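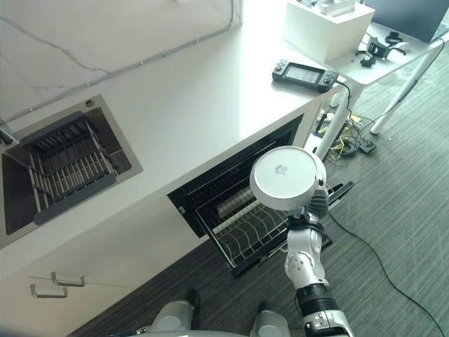

報道関係各位

ファノフサイド、家庭用キッチンにおけるアーム型ロボットの作業指針「ヘラウ指針」第2版を公開
食器洗い機まわりの作業、ハンドカバーの衛生管理、停止後の再開手順を全面改訂

サービスロボットの運用支援を行うファノフサイド(Fanovside、本社:ヘラウ、代表:ハルトムート・フックス)は、家庭用キッチンで稼働するアーム型ロボットの作業指針「ヘラウ指針」第2版を3月に公開しました。第2版は全11章、62項目で構成されています。文書は同社の窓口に申し込むことで、法人・個人を問わず無償で入手できます。

本指針は、ロボットの製造者、住宅設備の施工者、および実証運用を行う事業者が、同じ用語と同じ手順で作業を記録し、評価するための文書です。法令や既存の安全規格に代わるものではありません。機械安全に関する法令上の義務を満たしていることを前提に、その先の日常運用で判断が分かれやすい点を扱っています。

■改訂の背景

初版は、床の走行と物の受け渡しを中心に書かれていました。公開後に寄せられた質問の多くは、台所での作業に関するものでした。とくに食器洗い機の扉を開けた状態での作業、鍋や容器のふたの扱い、シンク内に置かれた水切りかごへの出し入れについて、初版には具体的な記述がありませんでした。

ファノフサイドは、住宅設備の施工を手がけるクスターノ(Custano)、および検査業務を行うハイトマン(Heitmann)と共同で、キッチン作業の記録を集めました。対象となった作業記録は3,259件です。このうち133件で、作業者による中断、または事前に決めた手順からの逸脱が記録されていました。第2版の改訂箇所は、この133件を一件ずつ読み直したうえで決めています。

133件の内訳で最も多かったのは、物をつかみ損ねた場合の対応が現場ごとに違っていたケースです。すぐに非常停止を押した現場もあれば、腕を元の位置に戻してから止めた現場もありました。どちらが正しいかを初版では定めておらず、記録を比べることもできませんでした。

■第2版の主な変更点

1.開いた扉を「一時的な段差」として扱う(第3章)

前に倒して開く食器洗い機の扉は、開いている間だけ床の上に張り出します。初版ではこれを家具の一部とみなしていたため、地図上の障害物として登録されないことがありました。第2版では、扉の開閉状態を作業開始時に確認し、開いている場合は扉と引き出したかごの両方を障害物として登録することを求めます。

かごの位置は、完全に引き出した状態と途中まで引き出した状態を区別して記録します。途中の位置で作業を続けてよいのは、かごが動かないことを作業者が手で確かめた場合に限ります。扉の上に腕や手を預ける動作は、荷重の大小にかかわらず行わないこととしました。

腕が扉の上を横切る経路を使う場合は、経路の計画値に加えて、肘にあたる関節と扉の縁との最小距離を記録に残します。手先の位置だけが記録され、肘の位置が残っていないために検証できなかった事例が複数ありました。

2.ふた、皿、かごの把持条件を分ける(第4章)

初版では「食器類」という一つの区分しかありませんでした。第2版では、平たく丸いもの、立てて置くもの、内部に物が入る容器の三区分とし、それぞれに把持してよい場所と持ち上げてよい高さを定めています。

丸いふたを縁で把持する場合、食器洗い機の上を通すときの高さは、引き出したかごの先端を基準に決めます。つまみのあるふたであっても、つまみの形状と強度が確認されていなければ、縁を把持します。表裏の向きは作業記録に書き、途中で向きを変えたときはその時点も書きます。

水切りかごに立てた皿を取り出すときは、最初に皿だけがつかまれていることを確認します。かごごと持ち上がった場合は、そのまま下ろし、把持を解いてから作業を中断します。空中で揺すって外す動作は認めません。

カトラリー用のかごについては、ラック上での向きを作業前に記録します。立っているか寝ているかで把持の手順が変わるため、画像による自動判定を使う現場でも、作業者の目視による確認を一度入れることとしました。

3.グリッパーとハンドの読み替えを認めない(第5章)

二指のグリッパーで評価した手順を、そのまま多指ハンドに当てはめて報告する例がありました。第2版では、先端の機構を交換したときは別の構成として扱い、試験記録も分けることを求めます。同じ腕、同じ部屋、同じ食器であっても変わりません。

多指ハンドでは、開始時と終了時に手を開いた姿勢をとらせ、各指が指令どおりの位置にあることを確認します。確認は、周囲の物に触れない高さで行います。親指の可動範囲は機種ごとの差が大きく、他の指とまとめて「異常なし」と書くことはできません。

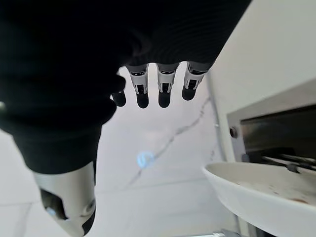

黒いカバーを装着したロボットハンド。指先はカバーの外に出ている。

4.カバーの衛生管理(第6章、新設)

第6章は今回新たに設けた章です。ハンドや手首を覆うカバーは、機構への水や洗剤の侵入を抑える一方で、汚れを別の場所へ運ぶ原因にもなります。とくに表面に畝や細かな凹凸のあるカバーでは、平らな面に比べて拭き残しが起きやすくなります。

第2版では、カバーを台所用とそれ以外に分け、色または表示で区別することを定めました。洗面所、トイレ、浴室で使ったカバーを台所に持ち込むことはできません。カバーを共用せざるを得ない場合は、部屋を移る前に交換し、交換の時刻を記録します。

指先がカバーから出ている構造では、カバーの交換だけで衛生上の処置が済んだことにはなりません。指先の表面と関節のすき間を別に清掃し、使用した清掃剤の名称を控えます。関節に液体を直接吹き付けることは避け、布に含ませて使います。

カバーのしわや膨らみが指の動きに影響することもあります。装着後に指を開閉させ、生地が関節に挟まらないことを確かめてから作業に入ります。この確認を省いてよい条件は設けていません。

5.ケーブルと周辺機器(第7章)

家庭では、充電中の機器や延長コードが作業範囲の近くに置かれていることが珍しくありません。初版は「作業範囲を片付けること」とだけ書いていました。しかし生活している家で毎回すべてを片付けることは難しく、守られない規定になっていました。

第2版では、作業範囲を腕の届く範囲と台車の通る範囲に分けます。台車の通る範囲にあるケーブルは、移動させるか、台車の走行を禁止して固定位置で作業します。腕の届く範囲にあるケーブルは、カウンターの縁から垂れているものを優先して確認し、移動できない場合は位置を記録したうえで腕の経路から外します。

壁面に取り付けた電源タップと水栓の間をケーブルが通る場合は、施工者の点検を受けることを推奨しています。この項目はクスターノからの提案で加えられました。

6.中断と再開(第8章)

つかみ損ね、接触、予期しない停止のいずれが起きた場合も、最初に行うのはその場での停止です。腕を引き戻す操作は、周囲に人がいないこと、腕が何かに引っかかっていないことを確認してから行います。人に危険が及ぶおそれがあるときは、確認を待たずに非常停止を使います。

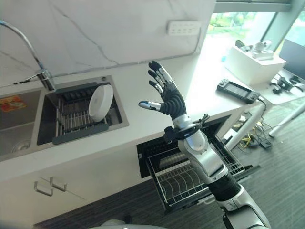 再開の判断は、停止させた本人が行います。本人が現場を離れる場合は、停止の理由と腕の状態を口頭と書面の両方で引き継ぎます。遠隔で操作している場合も扱いは同じで、遠隔の操作者が単独で再開を決めることはできません。現場にいる作業者の返答を待ち、返答がないときは停止を続けます。

再開後の最初の動作は、通常の半分以下の速度で行います。同じ物について中断が続いた場合、その物は当日の作業対象から外します。原因の調査は別の時間に行い、稼働中のキッチンで試行を繰り返さないこととしました。

7.画像記録の取り扱い(第9章)

頭部や手首に取り付けたカメラには、作業に関係のない私物や画面の表示、窓の外が映り込むことがあります。第2版では、居住者に対して撮影範囲を事前に実際の画角で示すことを求めています。図面や言葉による説明だけで同意を得ることは認めません。

保存した画像は、作業の評価に使うものと事故調査に使うものに分け、それぞれの保存期間を居住者に伝えます。手首のカメラは手の動きにつれて向きが大きく変わるため、頭部カメラとは別に同意欄を設けました。

■適合の確認方法

指針への適合は、原則として運用事業者が自ら確認します。62項目それぞれについて「適合」「不適合」「対象外」のいずれかを記入し、対象外とした項目には理由を添えます。様式は指針の付録に収められています。

第三者による確認を希望する事業者には、ハイトマンが書面審査と現地確認を行います。現地確認では、通常の作業に加えて、意図的に中断を発生させ、停止から再開までの手順を見ます。審査の結果は合否だけを通知する形をとらず、不適合とされた項目の一覧を付けて返却します。なお、審査を受けたことを製品の安全性の証明として広告に使用することはできません。

■関係者のコメント

ファノフサイド 代表 ハルトムート・フックス
「初版を読んだ現場の方から、台所のことが書いていないという指摘を何度も受けました。その通りでしたので、第2版は台所から書き始めました。まだ足りない部分があります。たとえば加熱中のコンロのそばでの作業は、今回の範囲に入れていません。十分な記録がないうちに数字を決めることは避けました。」

ファノフサイド 運用基準担当 ヤニック・ゲルラッハ
「記録を読み直して困ったのは、同じ出来事に違う名前が付いていたことです。『落下』と書いてあるものの中に、本当に落としたものと、置く場所が少しずれただけのものが混ざっていました。用語の章は地味ですが、先に読んでいただきたい章です。」

クスターノ 施工技術担当 ウーヴェ・ヴンダーリッヒ
「私たちは設備を取り付ける側なので、扉にどれだけ荷重をかけてよいかという質問をよく受けます。人が使う前提の設備ですから、ロボットが寄りかかることは考えていません。その点を明記してもらいました。」

ハイトマン 検査担当 ルドガー・ローテ
「審査では記録の書き方も見ます。作業がうまくいっていても、肘の位置や先端機構の構成が残っていなければ適合とは判断できません。準備の段階で付録の様式に一度記入してみることをお勧めします。」

■初版からの移行

初版に基づいて運用している事業者は、次回の定期点検までに第2版へ移行してください。移行期間中は、どちらの版に従っているかを作業記録の先頭に明記します。章ごとに版を混ぜて適用することはできません。

ただし第6章のカバーに関する規定と第8章の再開手順については、移行を待たずに適用することを推奨します。既存のカバーに色や表示がない場合は、取り外しても消えない方法で表示を加えれば足り、買い替えは必要ありません。

初版で作成した作業記録を書き直す必要はありません。過去の記録を第2版の記録と比較する場合は、付録の用語対照表を用いてください。対照表に該当する語がないときは「不明」とし、推測で置き換えないでください。

■今後の予定

ファノフサイドでは、加熱調理の周辺、刃物の受け渡し、および小さな子どものいる住宅での運用について記録の収集を続けます。記録の提供に関心のある事業者は、下記の窓口にご連絡ください。提供にあたっては、居住者の同意書の写しが必要です。

第2版への意見も同じ窓口で受け付けています。意見には章番号と項目番号を添えてください。寄せられた意見と回答は、提出者の名前を伏せて公開します。

■指針の概要

名称:ヘラウ指針 第2版 家庭用キッチンにおけるアーム型ロボットの作業と記録
構成:全11章、62項目、付録(自己確認様式、用語対照表)
発行:ファノフサイド
協力:クスターノ、ハイトマン
価格:無償

■会社概要

ファノフサイドは、ヘラウに本社を置くサービスロボットの運用支援会社です。住宅や小規模施設での実証運用の計画、作業記録の分析、運用基準の作成を行っています。

■本件に関するお問い合わせ

ファノフサイド 広報担当 ベネディクト・シュテューバー
受付時間:午前9時から午後4時まで
取材および図版の使用をご希望の場合は、媒体名と掲載予定の時期をお知らせください。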